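Print this story | E-mail to a friend

The Red Ones

By two in the afternoon Ngozi Garba had stopped pretending to do the invoices and pulled her stool right up to the bench.

"Go on, then," she told it. "Show me another!"

Six years she had sorted blocks by hand at Szabó, six years of sore thumbs and radio plays, and when Csaba Balogh first said the word gripper over the soup she had gone home and cried in the bath. Now look at her. She had named it Vidden, after the village her mother came from, and she said good morning to it before she said it to Csaba.

"It's quick today," said Musa, leaning over her shoulder with his tea.

"It's glorious today!"

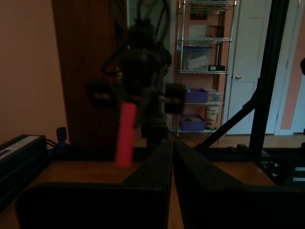 Vidden and a red block, mid-afternoon.

The order from Trotasau was for 3072 blocks, and in the old days that would have meant all of them at the bench until their eyes swam, Musa swearing at the blues and Dineo singing to keep everyone awake. Dineo was upstairs now, learning to write the routines, and she came down at odd moments with her hair on end and a pencil in her teeth, wild with joy because she had made the arm turn its wrist the way she turned her own.

"That's my wrist!" she shouted. "Ngozi, watch - that's me!"

And it was, it really was, the same little flick she used to give before letting go. Ngozi laughed out loud. Then she thought of the singing, and how the room hummed these days where the songs had been.

"Dineo," she said, "do you still know the one about the ferry?"

Dineo took the pencil out of her mouth. Musa put down his tea. They were dreadful, all three of them, and they got through every verse while Vidden went on with the reds.

Filed under: Short fiction, Working life

More recent stories
The Lumberg Night Bus
Kagiso Moodley Buys a Boat
Room 126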